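Folding a basketball jersey so the print does not crack
Asked by Ngan-ling Hsu, 12/15/18
Tags: laundry, sportswear, folding

I have a red and white sleeveless jersey with a printed number. I fold on a padded grey seat and the fabric will not lie flat. The print must not crease, as it goes into a Plidham drawer until January.

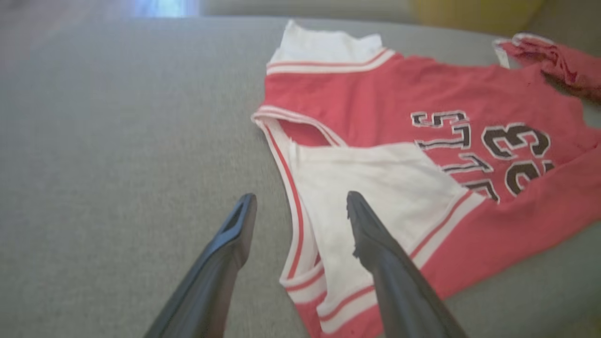
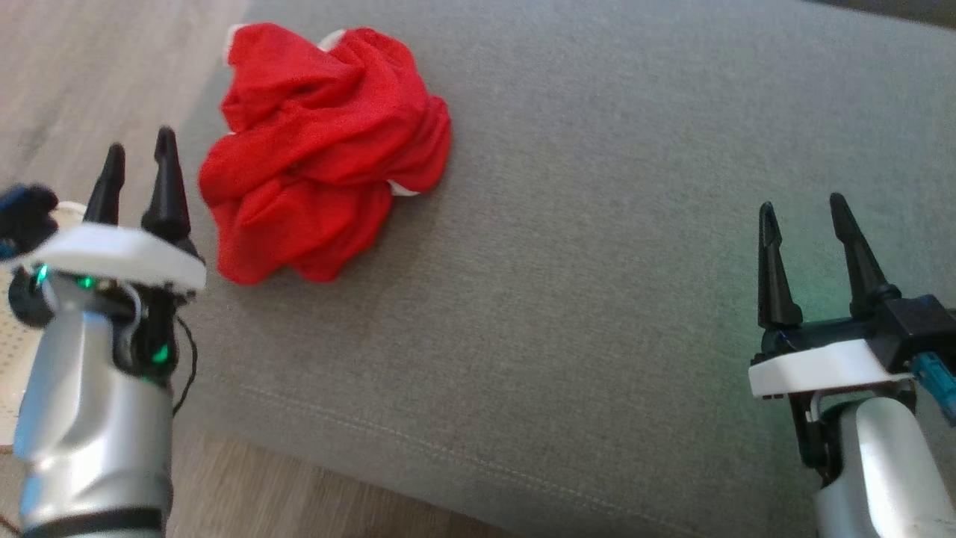
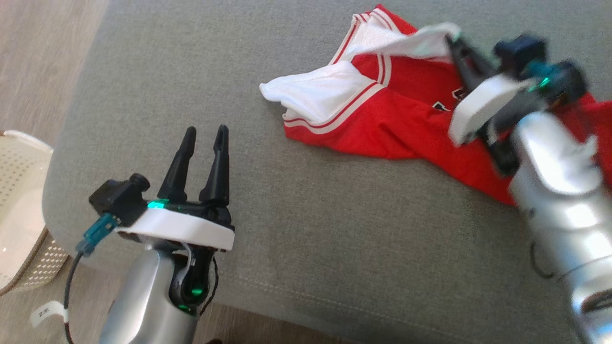

Red and white top on the grey seat. Number 33 shows in the first photo only.

2 answers

Emerson Arruda
Use a hard table. Upholstery grips mesh and the layers drag.
Lay it face down and smooth from the hem upwards. Fold each side in to the edge of the number, with the fold line on plain fabric. Then bring the hem up once, over a sheet of tissue. One fold across the print is acceptable if it is loose. Do not stack anything heavy on top.
If it is already creased, turn it inside out and wash at 30, no tumble dryer. Never iron the print directly.

Matmont
I just roll mine, number outwards. 4 years, no cracks. Didn't know you could wash them at 30, I always do cold.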